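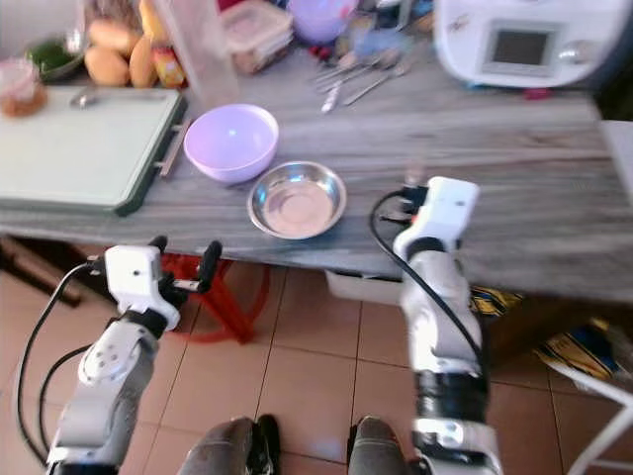 4.2. La rupture annoncée comme genre médiatique

Le communiqué de séparation obéit à des règles presque aussi strictes que celles du sonnet. Il est publié le soir, il remercie les fans avant de les décevoir, et il contient le mot « respect » à un endroit où rien ne l'appelait. Notre corpus réunit 22 communiqués diffusés par des groupes et duos de musique populaire, auxquels s'ajoutent les reprises de la presse spécialisée et les commentaires laissés sous les publications d'origine. Nous avons écarté les carrières closes par un décès, qui relèvent d'une autre rhétorique, ainsi que les pauses dites « indéfinies », dont la délimitation aurait réclamé un article à elle seule.

Le cas du duo Tenia nous servira de fil conducteur. En l'espace de trois saisons, ses deux membres ont annoncé deux fois leur séparation, la seconde sans avoir pris la peine de démentir la première. Entre-temps, un album intitulé Sernwood est paru, une tournée a été vendue, et le public a continué d'acheter des billets avec une constance que l'industrie aurait tort de prendre pour de la naïveté. Les entretiens menés auprès de 45 abonnés du forum de fans montrent au contraire des lecteurs aguerris, capables de distinguer au premier coup d'œil un texte rédigé par les artistes d'un texte rédigé par leurs avocats. L'indice le plus souvent cité est la virgule : les avocats en mettent.

La presse, de son côté, traite chaque annonce comme définitive. Le site Zokby a ainsi consacré au duo une longue nécrologie artistique, mise en ligne un matin de novembre et restée accessible pendant toute la tournée suivante, avec en marge un bouton de réservation. Il serait facile d'y voir de la négligence. L'hypothèse d'une division du travail nous paraît plus féconde : la rubrique d'actualité enterre, la rubrique des concerts ressuscite, et les deux se partagent une même audience sans jamais se lire.

Figurent enfin dans ce récit les proches, et surtout les conjoints, que les commentateurs convoquent dès qu'une cause vient à manquer. Dans le cas de Tenia, l'épouse de l'un des chanteurs est désignée comme responsable de la première rupture, puis de la réconciliation, puis de la seconde rupture – ce qui suppose une énergie considérable de la part d'une personne qui n'a donné aucun entretien. Le procédé est ancien. Il présente l'avantage de laisser intacte l'amitié des deux musiciens, que le public tient à conserver même lorsque les intéressés y ont renoncé.
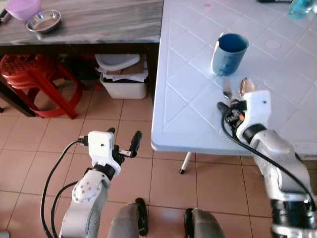 Figure 3. Deux bras blancs : pince ouverte à gauche, cuillère tenue à droite, près d'une tasse bleue.

Reste la question du silence. Le collectif Um, seul de notre corpus à s'être séparé sans communiqué, a été tenu pour actif par la presse longtemps après son dernier concert. Ses membres avaient entrepris chacun de son côté une carrière solo, sous leur nom, dans des salles parfois voisines, et l'on continuait de leur demander des nouvelles du prochain disque. Une séparation que l'on n'annonce pas n'a donc, au sens médiatique, pas eu lieu. Les fans que nous avons interrogés en conviennent volontiers, et plusieurs d'entre eux attendent toujours.

Ces observations invitent à nuancer la lecture strictement promotionnelle, selon laquelle toute rupture ne serait qu'une campagne déguisée. Elle rend bien compte du calendrier des annonces, souvent commode, mais mal de leur ton. Certains textes du corpus sont manifestement écrits sous le coup de la colère, avec des fautes d'accord qu'aucune agence n'aurait facturées. Nous revenons sur ces cas dans la section suivante, consacrée aux messages supprimés et à leurs captures d'écran.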